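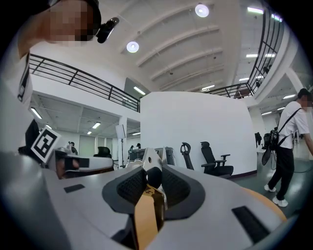

4. First filling and start of the Vellow room humidifier

Before you begin, let the unit stand in the room for 2 hours, so that it takes the room temperature. Put it on a flat and hard floor, 200 mm or more from the wall.

4.1 Filling the tank

1. Pull the plug out of the socket.
2. Lift the tank by its handle and turn it over.
3. Open the cap against the clock direction.
4. Fill with cold tap water up to the line MAX.
5. Close the cap by hand. Do not use pliers.
6. Dry the tank with a cloth and set it back slowly. You will hear the water run down into the base - this is normal.

CAUTION: Never put oil, perfume or salt in the tank. The seal will be damaged and the warranty ends.

4.2 Starting

1. Put the plug in the socket. The lamp shows orange.
2. Press the power button and hold it until the lamp becomes green.
3. Choose the level with the round knob. For a bedroom we advise level 2.

Note: In the first hour a light smell of plastic can come. Open a window if it disturbs you.

4.3 If the lamp blinks red

The tank is empty or is not sitting right. Lift it, set it again and press the power button one time. If the lamp still blinks, see section 7 and write down the code from the display. With code 114 please do not open the base yourself, but contact the Mikside service desk.

Text of this section: Piyumi Bepari, revised 30 September 2022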